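Dry goods store and packing room, October walk-through
Inspected by Amerley Yakubu, with Selorm Ankrah for the second half. Started 7:40 a.m.
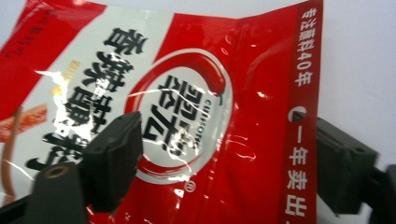

Marks used: OK, FIX (within the month), NOW (same day). Anything left blank was not checked. The mezzanine is on its own sheet, which Nuria Robles has.

## Receiving door

- [x] Dock plate sits flat, no lip — OK
- [x] Door closes fully on its own weight — OK
- [ ] Brush strip along bottom of door — FIX. Gap at the hinge side wide enough for a pencil. Same comment as last time.
- [x] Bait stations numbered and matching the map — OK. Station 6 has been moved to the other side of the downspout and the map was corrected by hand.
- [ ] Door light — FIX. Flickers when the compressor starts.

## Racking and floor storage

- [x] Uprights straight, no fresh dents — OK
- [x] Load signs in place. Beams in bays 1 to 4 are marked 960 kg per pair, bay 5 is marked 800 kg — OK
- [ ] Bay 5 loading — NOW. Full pallet of rice on the lower beam next to a half pallet of sugar. Together over the 800. Sugar taken down to the floor before I left the room. Please don't put it back up.
- [x] Everything at least 18 inches off the wall — OK except behind bay 2, where flattened cartons had slid down. Pulled out.
- [ ] Safety pins on beam ends — FIX. Two missing in bay 3. Adwoa Kwofie has spares in the gray cabinet.

## Stock condition and dates

- [x] Oldest stock at the front — OK for flour, rice, lentils
- [ ] Oldest stock at the front, spices and sauces — FIX. Mixed up on the top shelf. Yae Nakajima was part way through sorting them.
- [x] Opened bags closed and dated — OK
- [x] Allergen items on bottom shelves — OK. Sesame is in lidded tubs now, good change.
- [ ] English labels on imported goods — FIX. The Enent delivery has them on the outer cartons only. Once a carton is broken down the loose packs need their own.

## Packing bench

- [x] Scale check weight within limits — OK
- [ ] Heat sealer guard — NOW. Screw out on the left side and the guard swings. Tagged out of service. Prestemon called, no visit time given yet.
- [x] Knife count matches the board — OK
- [x] Mats flat, edges not curling — OK

## Fire and exits

- [x] Both exits clear — OK
- [x] Extinguishers in the green, tags current — OK
- [ ] Exit sign over the side door — FIX. Lit, but failed the battery test after 14 minutes.
- [x] Electrical panel clear in front — OK

## Comments

The floor was in better shape than in the spring. Selorm asked whether the brush strip could be done together with the door light, and that seems sensible, one ladder and one visit. I have put both on the same work order in Clulix.

Bay 5 needs a permanent answer. Either the rice goes to bay 4 or the order gets split. Nuria to decide.

Recheck of NOW items: bay 5 done, sealer still open.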